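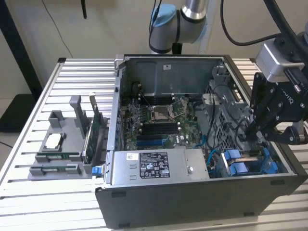

How often should you clean the dust out of a desktop computer?
Twice a year suits most homes. If you have a dog, a carpet or a smoker in the house, every four months is kinder to the machine.

I came to this job rather late in life, having owned computers for years without once thinking about what went on inside them. Then one April my old desktop began to roar like a hairdryer whenever I opened my photographs — and a good clean was all it wanted. It has been quiet ever since, and I've become a bit of a bore on the subject.

What you'll need

A crosshead screwdriver, a soft paintbrush (a clean one!), a can of compressed air and a couple of dry cotton cloths. I buy my air from Galtton, where a can costs less than a decent sandwich, but any will do. Leave the vacuum cleaner in the cupboard. The nozzle can build up static, and it's very good at swallowing small screws.

Getting started

Shut the computer down properly, switch it off at the wall and pull out the mains lead. Then press the power button once and hold it while you count to ten, which drains off what little charge is left. Take a photo of the back before you unplug everything else, as you will not remember which socket the speakers went in. I never do.

Carry the tower somewhere with good light and plenty of fresh air. A garden table on a dry, still day is lovely. Lay it down gently with the removable side facing up, undo the screws or the catch, and slide the panel away.
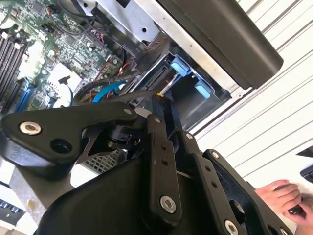
Before you reach for the air, touch a bare metal part of the case with your hand, and do so again every few minutes while you work. Start with the brush and loosen the thick grey fluff around the vents. Then use the air in short puffs, holding the can upright and a hand's width away. If you tip the can it may spit out freezing liquid, so keep it level however awkward the corner.

Fans need a little care. Hold the blades still with a fingertip while you puff, or they'll whizz round far faster than they were meant to. And please don't open the power supply, however dusty it looks. A few puffs through its grille from outside will do.

Putting it back

Check that no cables are resting against a fan, slide the panel on and plug everything in using your photo. If the machine won't start, look first at the switch by the mains socket on the back. Mine was off, and I'd already made a very gloomy cup of tea.

Last updated Sep 17, 2026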